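Bollance Releases Nuchit 2, Planning Software for Robots That Handle Soft Goods
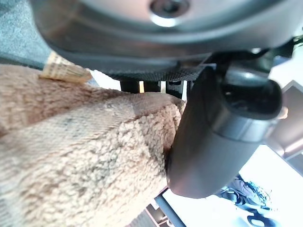 View from the wrist of a robot arm, with a gripper finger against beige fleece fabric.

BORNLEY, 13/01/2018 – Bollance today announced the release of Nuchit 2, the second version of its perception and planning software for robot arms that work with cloth, plush and other soft materials. The release is available immediately to current license holders and will be offered to new customers through the company's Bornley office.

Nuchit 2 takes pictures from a small camera at the wrist and uses them to choose where a gripper should make contact, from which side, and how far the fingers should close. Earlier versions planned each grasp once, before the arm began to move. The new version revises the plan during the approach and again after contact, when fabric tends to fold or bunch under the finger.

"Rigid parts keep their shape when a robot touches them, and most planning software was written with rigid parts in mind," said Zlata Savchuk, director of software at Bollance. "Our customers handle blankets, towels and padded items all day. They asked us for a planner that would keep looking after the first touch."

The perception module was trained on 2000 recorded grasps and then tested on 689 grasps of items it had not seen before. In the test set, 92 percent of items were lifted and placed without operator help. Bollance will publish the test procedure, together with a list of known failure cases, in the product documentation. Long pile fabrics in low light remain the most difficult group.

Nuchit 2 also includes Isik, a review tool that lets operators step through a recorded run and see the planned finger path drawn over the wrist camera view. Operators can mark a poor contact point, enter a corrected one and send both back to the planner. Isik runs on an ordinary office computer and can store up to 300 runs per project before older recordings are archived.

"Our technicians used to read log files to find out why a grasp had slipped," said Ekkachai Intarasuk, who managed field trials of the software. "With Isik they can go straight to the moment of contact – and so can the people on the floor who know the fabric best."

Customers with a current support contract will receive the update at no added charge. Projects saved in the first version can be opened in Nuchit 2, although gripper settings must be confirmed again before the arm is run. A further update, adding support for two-arm folding tasks, is planned for May.

Media contact: Socorro Restrepo, Communications Office, Bollance, Bornley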